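Search this site Enter keywords
Home News Features Reviews Archive Subscribe

Teaching by Hand: An Open Day at Pumar
9 Jan 2018

Pumar opened its Lorna project to visitors in January, with 30 places on the list. Lorna is a manipulation program. It records people doing small household tasks and uses the recordings to train a two-handed robot arm system built by MacDonald.

The library stood at 2722 recordings on the day of the visit, of which 527 had passed review. Most rejections come from tracking. If a sleeve or the other hand hides a marker for too long, the wrist position is lost and the take is dropped.

Operators wear gloves on both hands and a cube printed with square patterns near each wrist. Software from Wateo finds the patterns in the head camera's video and works out where each wrist is and how it is turned.

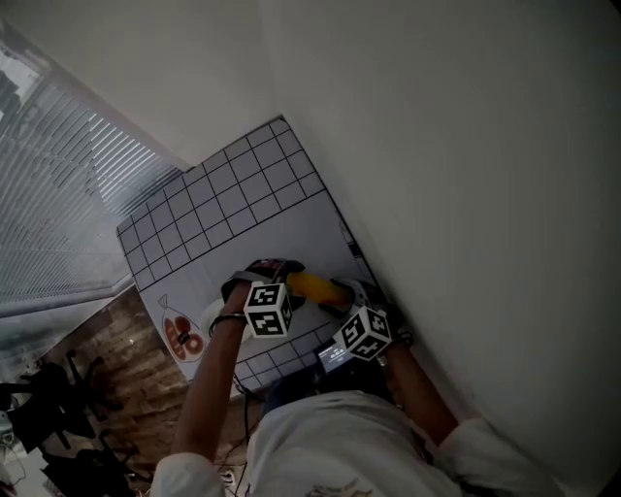
Two-handed work gets the most time. Passing an object between hands, or holding it at both ends, requires the arms to agree on position and force, and the current controller manages this in 71 percent of trials. Pumar wants a higher figure before it adds softer items to the set.

Visitors could try the gloves after the talk. The cuffs run large, and the cubes take some getting used to when the wrists come close together.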